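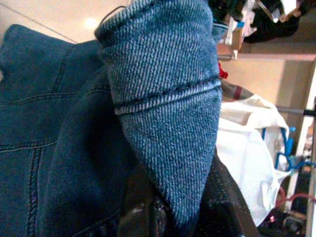

Zokum is changing the way difficulty works in its survival game Grivar, and the studio says the new system will end the old argument over whether the game is too hard. Players have heard that before.

The update, due in August, drops the three fixed settings the game launched with. In their place comes something called Demchenko Mode, named after the grumpy ferry pilot who greets players in the first hour. It watches how a person plays and adjusts enemy health, food supplies and weather as it goes. Die too often at the same river crossing and the current slows down. Clear a camp without taking a hit and the next one gets extra guards.

Zokum announced the change on Thursday in a short video and a long blog post. The post says the system reads 413 separate signals, from how often a player opens the map to how long they stand still before a fight. It doesn't say what most of those signals are or how much weight each one gets. A follow-up post promised "more detail closer to release" and then spent four paragraphs on new fishing rods.

Calum Ritchie, the game's lead designer, said in the video that the goal is for everyone to feel "the same amount of pressure" no matter how skilled they are. He said the team had watched testers bounce off the old Normal setting because it was too punishing in the early hours and too soft by the end.

The complaint about Normal is fair. The first winter in Grivar is miserable for anyone who doesn't already know where the salt caves are, and by the third winter a decent player is carrying so much dried meat that the hunger meter may as well be switched off. A lot of people asked for that curve to be fixed. Very few of them asked for the game to start guessing.

The trouble with this kind of system is an old one. Once players know a game is going easy on them, the wins mean less, and once they know it punishes good play, some of them start playing badly on purpose. It happened with racing games that let the last-place car catch up, and it happened with shooters that slipped extra ammo to anyone running low. Zokum's post says its version is "invisible in normal play." That's a strange thing to claim for a feature that has a name, a logo and its own trailer.

There is also the matter of the test. The studio says 4000 players tried Demchenko Mode over the summer and that most of them finished more of the story than they would have on the old settings. It hasn't said how it knows what they would have done otherwise. Nor has it said how the testers were picked. If they were drawn from the game's fan club, as the last group was, they were people who liked Grivar enough to sign up for homework.

Speedrunners have a more practical worry. The current record route depends on enemies having the same health every time. If the numbers shift from one attempt to the next, two runs can't be compared, and leaderboards stop making sense. Zokum says a "locked" option will be offered for competitive play, but it will be found only in the custom game menu, and custom games don't currently award achievements. The studio was asked whether that rule will change and said it was "looking at it."

Players who use the assist options may have the most to lose. Grivar now lets anyone turn off drowning damage, slow the aiming cursor or stretch the time allowed for button prompts. Under the new system, some of those switches will be "folded into" the automatic adjustments. Someone who needs slower prompts every time will apparently have to fail a few before the game notices. Ritchie said the manual switches will stay "where it makes sense," and didn't list which ones.

To be fair to the studio, its last big promise did mostly work out. The Zedirance expansion arrived late and was missing its second boat, but it fixed the inventory screen and gave the northern islands a reason to exist. The save system was rebuilt in the same patch, and complaints about lost progress have nearly dried up. Zokum can do careful work when it takes its time.

Whether it is taking its time here is harder to say. The old settings will be removed for new saves on the day the update goes out, with no overlap. Existing saves can keep their current difficulty for 12 weeks, after which they will be moved over automatically. The blog post doesn't explain the deadline, and it's an odd one for a single-player game, where one person's choice of Hard or Easy bothers no one else.

The update will be free on all platforms. A public test build is planned before then, though Zokum hasn't given a date for it or said whether saves made in the test will carry over.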